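Jenholm 640 Shell Chair

Item no. 1578
Stackable side chair for canteens, meeting rooms and waiting areas

The Jenholm 640 is a one-piece molded polypropylene shell on a four-leg steel frame. The shell is colored through, so light scratches do not show a different shade underneath. Wall thickness is greatest where the seat meets the back and tapers toward the top edge. The frame is welded, powder coated and supplied with nylon glides for hard floors. Felt glides are ordered separately.

Shells and frames ship in separate cartons. Four bolts join them, using the hex key in the frame carton. Tighten all four by hand before final tightening. Do not use an impact driver on the shell inserts.
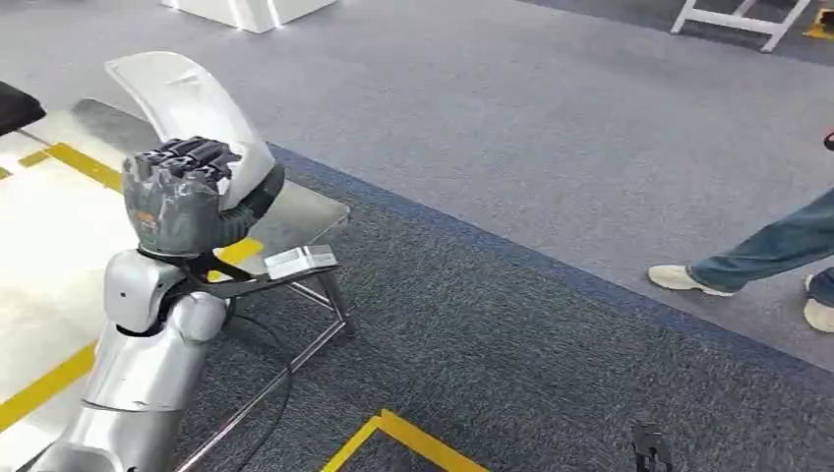 Curved shell, white, gloss finish.

Gloss shells can be wiped with mild soap and water. Solvents and scouring pads will dull the surface. Matte shells hide fingerprints better but take longer to clean.

Specifications
Seat width: 640 mm
Shell: polypropylene, gloss or matte
Frame: steel tube, powder coated
Shell colors: white, gray, sand
Carton quantity: 2 shells or 2 frames
Stacking: 6 high on floor, 12 on Trolitz cart

Options
Linking clips (pair)
Seat pad, Murthy wool blend
Felt glides (set of 4)

Spare shells fit all frames made since March of last year. For older frames, send the number stamped under the front rail to Nilton Palomino in parts, extension 202.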